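Wudum opens refitted tea point to staff and visitors

8 Jul 2020

The refitted tea point on the ground floor of the Wudum building is now open to all staff, tenants and registered visitors. The room had been closed since March, when work began to replace the sink, the worktops and the lighting.

The project was managed by the building services team and carried out by Nassar, the contractor already responsible for maintenance in the east wing. The final cost was 661 pounds below the sum set aside for the work. The balance has been returned to the general repairs budget and will be put towards new blinds on the same corridor.

Under the former arrangement, each department kept its own cups, milk and tea in separate cupboards. A survey of building users found that 62 per cent would prefer a single shared stock, provided that it was kept clean and that responsibility for it was clearly stated. The new arrangement follows that preference. Mugs are now held in common and are to be put back in their place after washing.

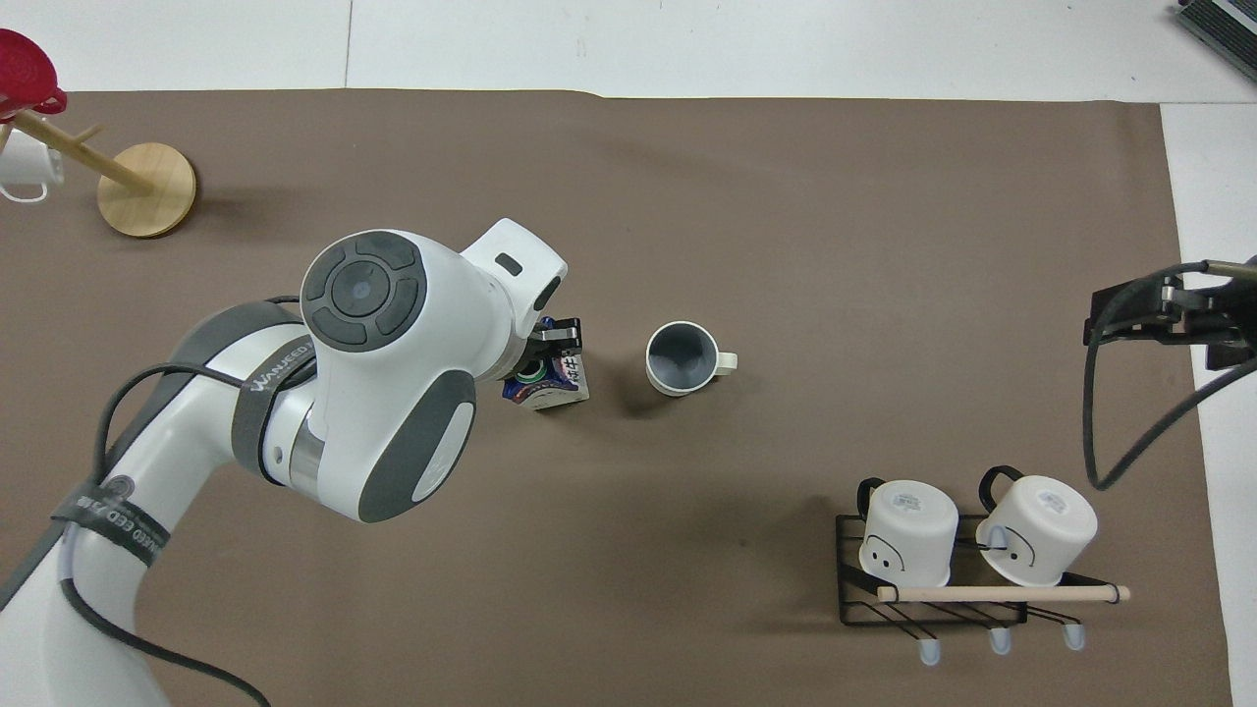

Milk will be supplied in small cartons. Large containers were often left open overnight under the old system, and a good deal was poured away each week. Cartons are delivered to the building by Dultirico on working mornings, together with tea, coffee and sugar. Users are asked to finish an open carton before starting another and to return it to the refrigerator promptly.

Requests for oat or soya milk should be made through the front desk. These will be added to the standing order where there is regular demand. Users with a food allergy are advised to continue bringing their own supplies, which may be kept on the top shelf of the refrigerator if marked with a name and date.

The provision of mugs also brings to an end the supply of paper cups in the building, of which almost 1000 were being used each month. A small number will be retained at the front desk for contractors and for use during fire drills. Departments that still hold boxes of paper cups are asked to return them to the stores, where they will be used up at public events.

Mugs should be washed by hand in hot water and dried before they are hung up. Tea towels are changed each morning and should not be removed from the room. Any mug found to be chipped or cracked should be handed in at the front desk and should not be put back into use. Replacements will be drawn from the reserve held in the stores.

The rack is for clean mugs only. Those awaiting washing should be left beside the sink, and users are asked to leave no mugs in meeting rooms at the end of the day. 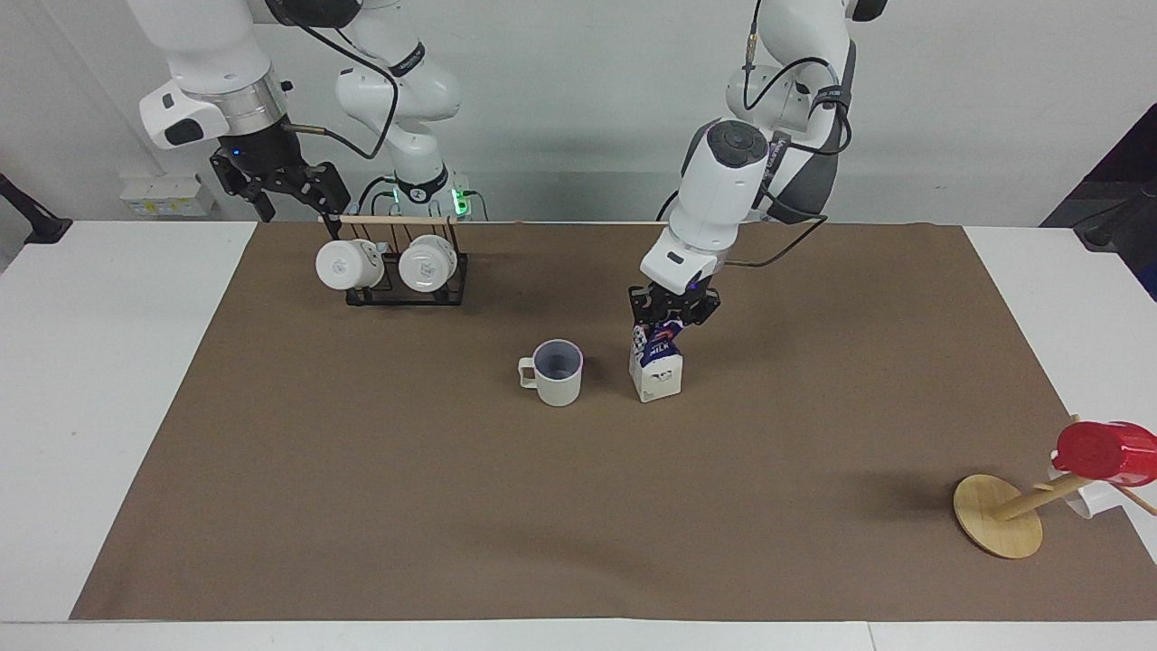 Opening hours and access

The tea point is open from 7.30 am until 6.30 pm on working days. It will be closed for half an hour after lunch for cleaning. Access outside these hours is by staff pass only, and evening hirers of the Urlow Room should make their own arrangements for refreshments unless catering has been included in the booking.

Groups expecting large numbers of visitors should give the front desk two working days' notice so that extra milk can be ordered. The tea point is not intended to serve conferences or receptions. Organisers of events for more than 100 guests should continue to use the main kitchen, which may be booked in the usual way.

There is no charge for tea, coffee or milk taken by staff and tenants. The cost will be met from the existing service charge until the end of the financial year, when the arrangement will be reviewed alongside the supply contract with Dultirico.

Comments on the new room may be left in the book at the front desk or sent to the building services team. Faults with the lighting, the sink or the refrigerator should be reported to the team by telephone on the day they are noticed.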